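3 June 2020

In at 7 and straight to the table, no packing for me today. Eamon has the Manlow rota on the board now until the end of the month and my name is on it three days out of five. The ones who aren't on the rota are on the line as usual, two fewer than last week.

The morning was tumbler and bag. You stand at the table with one of the hand grippers, or one in each hand if you are doing a two-handed job, and you do what you would do on the line, only slower and with orange fingers in place of your own. Squeeze the handle, the fingers close. The gripper records what it sees and how you moved, and all of that goes to the people at Manlow, who use it to teach the arms that are coming in September. Then you put everything back a bit differently and do it again. Mingxuan says the putting back is as important as the rest. If the bag always sits in the same spot, the arm learns the spot and doesn't learn the bag.

I was bad at it the first week. I kept wanting to turn the tumbler with my fingertips the way I do on the line, and you can't, there are no fingertips. You have to plan how you are going to take hold of it before you get there. Today I hardly thought about it. Keeping both grippers from knocking into each other over the bag is still the awkward part. The soft bags fold in at the rim when you don't want them to, and the tumbler is smooth, so you need to come at it square from both sides or it swings.
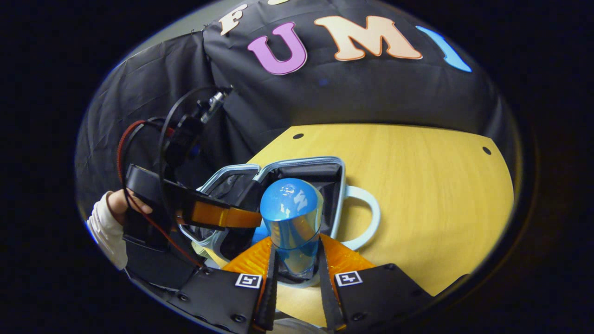

Kevin Horgan asked at break whether any of us had done the sum. If an arm packs tumblers through the night with one person minding it, he said, then that is the evening shift gone, whatever they choose to call it, and we were the ones who showed it how. He wasn't angry. He said he would take his turn at the table the same as everyone else, but he wanted it in writing what happens to the evening people before September and not after.

I had no answer to that. Senan said they told us at the meeting there would be no layoffs. Kevin said what they told us was that none were planned. I was at that meeting and Kevin is right, that was the word.

What I know for certain is this much. The first two arms go on gift sets for Ó Néill, which is the job with the most sore wrists. Nearly 700 sets on a good day, all the same, tumbler in bag, bag in box. I did four months of it last year and had to wear the brace at home. If an arm wants that job it can have it. But the gift sets are also where they put new people, and it is where I started, and Senan, and I don't know where new people will start if it's gone. I asked Eamon that today. He said it was a fair question and wrote it down. He writes a lot of things down.

Pay at the table is the line rate. There was talk of a bit extra and it came to nothing. It is easier on the back and you can stop when you like between runs, and the quiet is nice. On the line I talk to Jarlath all day without looking up. At the table you don't talk during a run, or you can but you lose track of your hands. So I have spoken less this week than in any week since I came to Kumcombe. I noticed it at home – I was telling my sister every small thing and she asked if I was all right.

Lunch outside on the wall. Warm. Jarlath had been moved to labels to cover for me and he doesn't like labels. He said the line runs fine with two fewer but there is no slack in it. When somebody goes to the restroom, the boxes back up. He wanted to know how long the rota lasts and I said the end of the month, as far as the board goes.

The building was put up in 1930 for canning fish and the floor has a slope to the drains, so there's a question over whether the arms can be bolted where they want them. A man came from Clesport with a level and walked up and down for 20 minutes. If they have to relevel, the whole far bay closes for a while. That would be worse for us this summer than any robot.

After lunch it was handles. Same table, same holes in the wood, one gripper. You go in for the handle with the fingers open and close them when it is between. Mingxuan wanted different angles, so I did some from straight on and some from the side until she was happy. She deleted a few. I asked what was wrong with them and she showed me on her screen – my hand had gone so fast that everything smeared. Her view is that I am quick because I was on the line, and the line makes you quick, and quick is no good to her. I have spent three years getting quick.

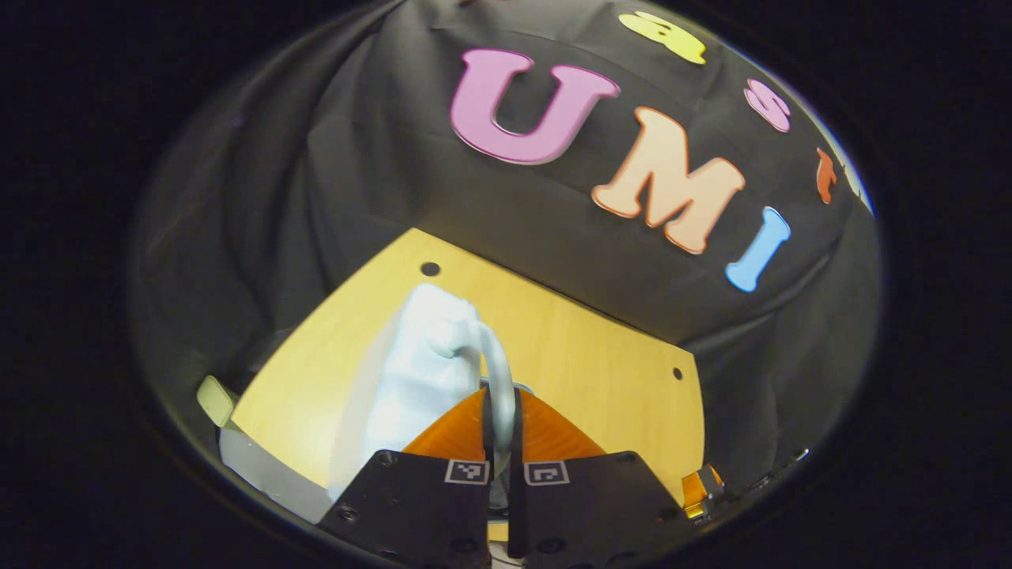 Fingers open around the handle, afternoon run.

She asked me at the end to write down how I tell when a bag is lined up properly before I put anything in it. I wrote four lines and then crossed two of them out. I look at the rim, and I push the base flat with my knuckles. I don't push it with the gripper, I do it in between when nothing is recording, and I hadn't noticed that. She was very interested. So tomorrow we do the pushing flat as a job by itself, 25 runs, and if it goes well Senan does the same after me.

On the bus I kept thinking about the minding job. One person per pair of arms, they say, clearing jams and filling the trays. They'll want people who have done the table, Eamon more or less said so. I would probably get it. I don't know that I want to spend a shift by myself watching something do my old job at half my speed. I'd want it more than I'd want the gift sets back, though. And Kevin would be good at it, and he won't ask.

Must bring back Jarlath's flask. Ask Eamon about the letter for the evening people, and say it's from more than just Kevin. Early start again, set the alarm for 5:30.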